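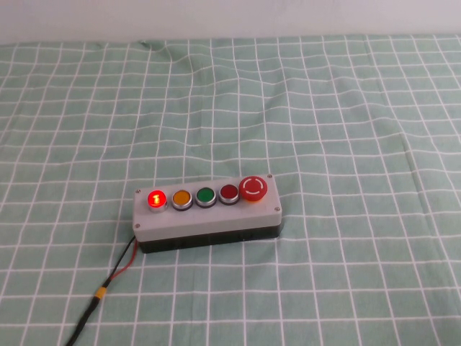

Shared workshop's homemade robot gets a control box, but the arm still has a way to go

CLEDTHORPE - Members of the Dultilwood shared workshop say the automation project they have been working on since March has reached a milestone. The milestone is a box with buttons on it.

The box is meant to start, stop and reset a small homemade arm that the group calls Zellska. It has four push buttons in a row and a big red emergency stop at the right-hand end. The leftmost button, marked with an "I", lights up bright red. The amber, green and darker red ones next to it have yet to be given final jobs, according to the group's own notes, and there are no labels on the lid to help a newcomer guess.

Fengying Cui, who put the box together, said the controls had to come first. "I wasn't going to let anyone power up a motor without a stop button they could hit with a whole hand," she said.

Fair enough. But a stop button is only as good as what it is wired to, and the group could not say this month whether pressing it will cut power to the motors directly or just send a message to the software asking it to quit. Those are very different things when your sleeve is caught. Cui said the plan is for a direct cut, and that the relay for it is on order.

A red start light is also an odd choice. On most shop machines people learn to read green as go and red as stop, and this box puts a glowing red start button in the same row as a dark red one. Cui said it was the lit button she had, and that she may swap it.

The arm is supposed to sort used screws and washers from the workshop's scrap bins, a chore that now falls to whoever is around on cleanup night. The project page promises 1,000 parts an hour. Asked where that figure came from, Xiaoqing Qin, who is writing the software, said it was worked out from the speed of the motors on paper. In bench runs without the new box, the arm has managed 3 parts in a row before dropping one.

"It's slow, and it doesn't like washers," Qin said. "They lie flat and it can't get under them."

The group has spent around $2,000 so far, most of it on motors. A used vibrating sorter would have cost less, a point raised more than once on the workshop's message board. Supporters answer that the point is to learn, though that is not what the project page says. It still talks about selling kits to other workshops under the name Pan.

No price or date for the kits has been given. Qin said the next step is wiring the box to the arm and finding out how quickly it stops - a test the group plans to run with the washers left out.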